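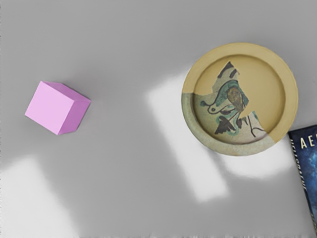 Pink cube, dish and book on a grey tabletop (computer render)

30/08/2023

I have spent most of this summer trying to get hold of old theses, and I want to write down how it went while I still remember which form went where.

The subject is ferry crossings on small rivers, and in particular the cable ferry at Storkau. Very little has been published on it. What exists is mostly in footnotes, and the footnotes keep pointing at the same unpublished doctoral thesis by Kazuhiro Ishida, who wrote it in the days when theses were typed, bound and put on a shelf. I first saw it cited two years ago and assumed I would find a scan in an afternoon.

The first place I looked was Vodedia, the shared catalogue that my local library subscribes to. It does list the thesis. The record gives the author, the title in two languages, the year of the degree and a shelf number, and nothing more. There is a button marked "Full text" on every record whether or not there is any full text behind it. Mine led back to the record.

I then spent an evening learning how the search works, which I should have done at the start. If you put a surname in the general box, it looks through everything, including the names of examiners and the notes field. Searching for Ishida that way gave me 103 results. Using the author box and adding the year brought it down to 5, and two of those were the same thesis catalogued twice, with different spellings of Storkau. One of the duplicates had a holding library and the other had none. So if a record looks like a dead end, search for it again by title only.

The holding library was Rundurmont, which doesn't lend theses at all. You can read them in the building or ask for copies. The reading room is a long way from me, so I asked for copies.

The form wants the request code, and it wants it exactly as printed in the record, with the spaces. I left the spaces out and had an email back eight days later saying the item could not be identified. I sent it again with the spaces in. The reply this time came from Tsegereda Assefa on the theses desk, and she was a great help. She explained that they can copy one chapter, or a small part of the whole, unless the author has given permission for more. She also asked which chapter I wanted, and I had no idea, not having seen the contents page. She sent me the contents page the same day without charging for it.

The thesis has 8 chapters. The ferry is in chapter six, with a long appendix of tolls and timetables after it. I ordered chapter six and asked if the appendix counted as a separate chapter. It does.

The copies arrived last week as a scan, all in one file and slightly crooked. Chapter six is better than I had hoped. Ishida had gone through the toll books page by page, and he prints a table of carts, livestock and foot passengers that I haven't seen anywhere else. He also says plainly where the books are missing, so I can stop wondering if I had overlooked them. His argument about why the crossing moved downstream is different from the one in the later literature — he puts it down to a change in the road, and the later writers all say silt. I think he is right, but I would like to see the map he refers to, and the map is folded into a pocket at the back of the bound copy. Maps in pockets are not scanned.

So I will have to go to Rundurmont after all. I have booked a desk for a day in October. You need to give notice for anything held in the store, and you can have three items out at a time. I have put down the thesis and two others from the same department.

One of the others is Lucero on river tolls, a thesis I had written off as too general. It runs to more than 1,000 pages in two volumes and the catalogue summary is a single line. Ishida cites it constantly, though, so I had better look at it properly. The second volume is recorded as "not checked", and I have written to ask what that means.

I still need to sort out the references I took from other people's footnotes. At least two give the wrong year for Ishida, probably the year of submission where the catalogue has the year the degree was awarded. I have gone with the catalogue for now and put a note beside each one in pencil.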